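Visit report: Grinemlow open afternoon, manipulation software track

The Grinemlow site opened its software floor to outside visitors in March. I went for the control and planning sessions and skipped the hardware tour, which ran in parallel in the other building. These notes cover the stacking demo, the planner talk, and a short look at the log tooling. The perception talk started late and I caught only the second half.

Registration took longer than it should have. The badge system had 63 names in it and a line of people who were not among them. The first session began at 1:30 p.m. in a room with one projector and not enough outlets.

Most of the work on show runs in simulation. The group keeps a single tabletop cell in its simulator, called Dalen, and uses it as the regression target for every change to the stack. The task is deliberately small: one arm, two cubes, put one on top of the other. The argument for keeping it small is that a failure can be traced to a module within minutes. A larger task with twelve objects was tried last year and dropped from the nightly run after the team found it was spending its mornings arguing over which module to blame.
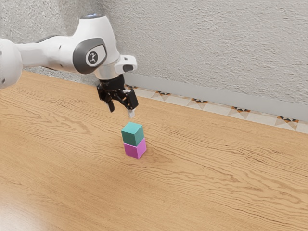 Dalen tabletop cell: fingers open above the teal and magenta stack.

The planner is called Skado. It splits the task into approach, grasp, lift, transfer, place, release and retreat, and each segment has its own tolerance and its own time limit. Free-space segments are planned by sampling and then smoothed. The last 24 millimeters before contact are handled differently, as a straight Cartesian move with a lower speed cap and a stiffness setting that drops along the vertical axis. The speaker spent a good part of the hour on the handover between the two modes. An early version replanned at the switch point, and the small jump in joint velocity was enough to shift a held cube in the fingers. The current version carries the velocity through and refuses the switch if the two trajectories disagree by more than a set limit.

Release is its own segment with its own checks. The controller waits for a vertical contact force, holds, opens the fingers, and holds again before retreat. Both waits are configurable, and both are longer than I expected. Someone asked whether the second one could be removed. The team has tried it, and the success rate in simulation did not change, but the retreat began before the contact solver had settled and the logs became hard to read. They kept the wait.
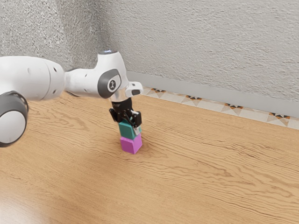
Teal cube held on the magenta cube, gripper closed.

Nightly regression is 3,000 episodes with randomized start positions and friction values. Results go to a tool named Gorketow, which was the best thing I saw all afternoon. It lines up commanded pose, measured pose, gripper width and contact state on one time axis, with the camera views locked to the cursor. Failed episodes are grouped by the segment in which the first tolerance was broken. The run shown to us had 166 failures, most of them in transfer, and the presenter opened four of them live. Two were planner timeouts. One was a pose estimate that had swapped the cube's yaw by a quarter turn, harmless for the grasp but enough to send the wrist toward a joint limit. The fourth was left unexplained.

Gorketow reads only the group's own log format at present. A converter is planned. Export to plain CSV works, though it drops the contact state, and there is no command-line version.

The perception session covered pose estimation from a fixed view and a downward view. The two estimates are fused by a filter that weights each by its expected error along each axis. The downward view is trusted for x, y and yaw, and the fixed view for height.

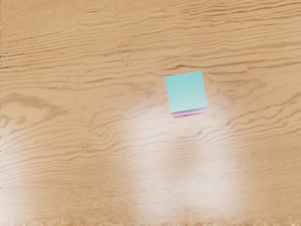
How does the software decide that a stack has succeeded?
It compares the final poses of the two cubes against a height band and a lateral offset limit, then requires both to stay inside those limits for a full second after the retreat segment ends.

The limits live in the same configuration file as the planner tolerances, which I would change. Two people in the audience said so as well. A loosened planner setting and a loosened success check can go through in one commit, and the nightly number improves with nothing to flag the reason.

Slides are to be sent to registered visitors. Coffee was in the corridor outside the second room, and the last shuttle to the station left at 5:10 p.m.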